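Rahman Textile Reuse Office

The November household textile collection is open to all residents of the Rahman district. This thread sets out what we accept, how to prepare it and where it goes. Please read to the end before sending questions. Most of those received last season are covered.

Last season's collection brought in over 200 bags. The sorting room on Pliltulance Street filled up in the first week, and several late deliveries had to be stored in the corridor. A second room has been set aside this season.

We accept clothing, bed linen, towels, curtains and fabric remnants. Worn items are welcome. A shirt with a hole in it can still become wiping cloth, and a sheet that has worn thin in the middle usually has sound fabric along both edges.

We cannot accept pillows, comforters, carpet, or anything that has been in contact with paint, oil or solvent. Mattress covers are accepted only if they have no filling.
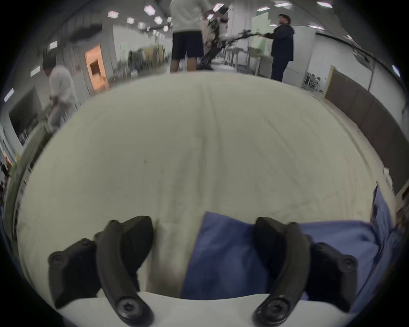 Emiko Wada: Does the rule on comforters include the thin summer ones? I have two cotton ones with hardly any filling, and last year the person at the desk took one and turned the other away.

Thank you for raising this. Any quilted item with filling, however thin, is outside the collection. The desk staff have been given a written list this season so that the answer will be the same at every counter. We regret the confusion last year.

Preparation. All items must be washed and fully dry. One damp towel in a closed bag will spoil everything packed with it within a few days. Bags that smell of mildew are set aside unopened and the contents are not recovered.

Buttons and zippers should be left in place. The repair group removes and keeps them. Belts, brooches and hangers should be taken out.

Please check pockets. Keys and transit cards are kept at the front desk for 3 months. 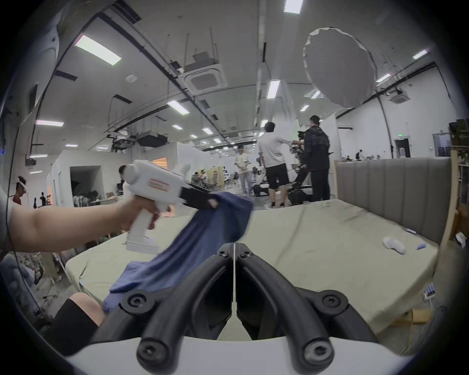

Dark blue cloth, crumpled.

Sorting. Items are separated first by fiber and then by condition. Care labels are a great help here, and we ask residents to leave them in. Where a label has faded or been cut away, Stellan Strand and the sorting group decide by feel and by weight. Blends that cannot be identified go to the industrial rag stream.

Last season, 70 percent of what we received was fit to be worn again. The remainder was divided between quilting stock and rags. Wool was handled separately and went to the felting workshop at Jiretach, which has asked for more of it, in any color. 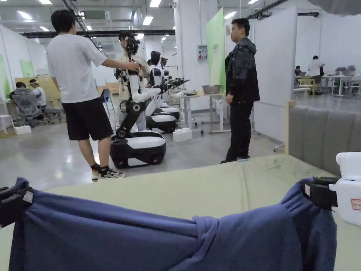 Quilting stock is the category that residents ask about most often. It consists of woven cotton in pieces large enough to cut a square from, and the supply has never met the demand. Prints are taken within hours of being put on the shelf. Plain dark fabric, such as the navy blue shown here over the pale green padding, tends to stay longer, although the quilters need it for borders and bindings. If you have been keeping plain pieces at home in the belief that they are of no use to anyone, please bring them.

Drop-off points. There are 4 this season: the main library, the Alo Community Hall, the Pliltulance Street sorting room and the south entrance of the covered market. The market point closes at noon. Bags should be handed to staff and should not be left outside after closing.

Residents who are unable to travel may request a home pickup through the main desk. Please state the number of bags and whether there is an elevator in the building. Requests are handled in the order received, and there is currently a wait.

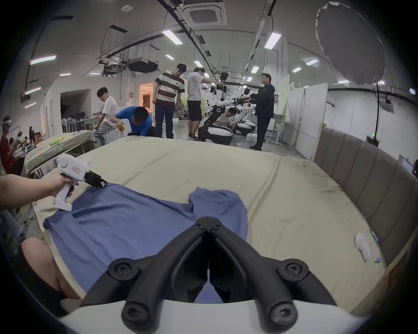 Blue T-shirt on a pale sheet.

T-shirts should be packed flat or loosely rolled. Folding them to a particular size is not necessary. Children's sizes should be bagged separately and marked on the outside.

Repair evenings continue through the winter at the Alo Community Hall under the direction of Misaki Kawaguchi. Participants bring one garment each and do the mending themselves, with help. Sewing machines are available. Thread is supplied in black, white and gray, and other colors should be brought from home.

Corrections to this thread will be posted as replies below. The full list of accepted items can be picked up on paper at any drop-off point.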